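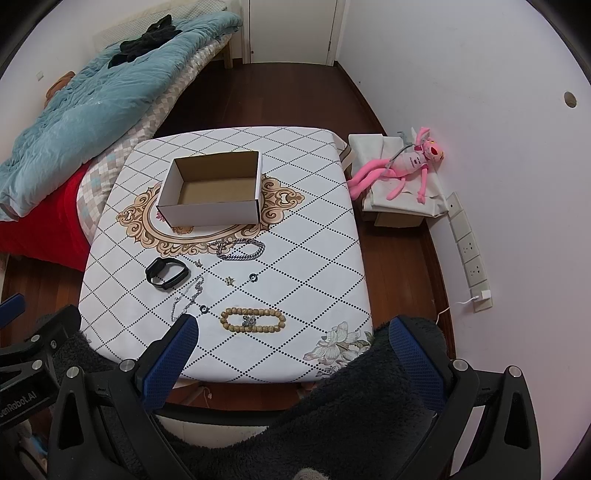

Jewellery laid out on a covered table, with an open box ready for packing.

Packing small jewellery for storage or a move

This guidance is issued to residents of Stomdale and Ondley who are preparing to move rooms or to place personal items in storage. It covers bracelets, chains, wristbands and small ornaments. Watches and items of high value should be handed in separately under the procedure in the residents' handbook.

Before you begin

Choose a table that can be reached from more than one side and cover it with a cloth. A cloth keeps beads and small metal pieces from rolling, although a printed pattern can make tiny items harder to find. If yours is patterned, keep the smallest pieces on a plain part of it.

You will need:
An open cardboard box, empty and clean inside
Small resealable bags
Tissue paper, cut into squares
A soft pencil and labels

Laying out

Place the box towards the back of the table and spread the jewellery in front of it, with a clear gap between one piece and the next. Chains should lie as a long, narrow loop or a flattened oval. Do not leave them in a heap, as fine links knot quickly when lifted together.

Look inside the loops of larger bracelets before picking them up. Small metal pieces resting within a string of wooden beads are easily swept off the table with it.

Packing

1. Start with the smallest items. Ornaments with prongs should each be wrapped in tissue and bagged alone, as the points catch on thread and cloth.

2. Put matching pieces, such as a pair of small round ones, in the same bag and write "pair" on the label.

3. Fasten thin chains, if they have a clasp, and lay them flat along a strip of tissue. Fold the tissue over lengthways and then roll it loosely.

4. Wrap heavy curb-link bracelets in two layers and place them at the bottom of the box - never on top of beads.

5. Close the strap of a smart band and wrap it with the tracker face turned inwards. Chargers go in a separate bag marked with the same number.

6. Fill any remaining space with tissue, close the flaps and tape the centre seam once.

Labelling and collection

Write your name and room number on the long side of the box. Boxes for Stomdale are received in Room 301. Residents of Ondley should use the Meston entrance. No box may be left in a corridor.

Enquiries should be addressed to Femi Ajayi, Residential Services, extension 115.

Page last reviewed: Sun 18 November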